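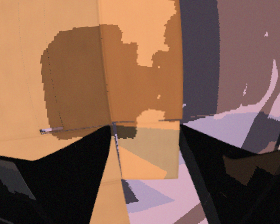
Can They Do the Chores Yet? A Small Gallery

By Timothée Vasseur
2021-11-05
246 shares | 2 comments

My mother has been asking me for years when she can have a machine that puts the groceries away, and every time I tell her it's coming along nicely, and every time she looks at me the way she looks at a cake that hasn't risen. So I've put together this little page for her (and for anyone else who keeps asking!) to show what the work looks like from close up, with a few words about where things stand.

Box work, in simulation. Two dark gripper fingers, very near a big tan cardboard box, with a faint crease running down the middle of it and a flap below. I'm fond of views like this one, even if there's hardly any room left to see past the cardboard. A box sounds like the easiest thing in the world until you try to write down how you pick one up, and where your fingers go, and what you do when a flap is in the way.

The simulated kind of practice is cheap, and that's the great charm of it. At Florholm, where I spent most of last year, we would happily leave a box task going for 2000 tries and go have lunch. With the real arm, which we called Taro, we were pleased to get through 50 in a day, and somebody had to stand there and put the box back every time.

So, Mom, the groceries? Carrying a closed box from one shelf to another, in a stockroom where the shelves stay put, I'd say yes, mostly. Your pantry, with the bags inside other bags and the jar of pickles balanced on the rice, no, not for a good while. I'll add more pictures in December once I'm back from Kurkach, and I'll bring the folding step stool I promised you.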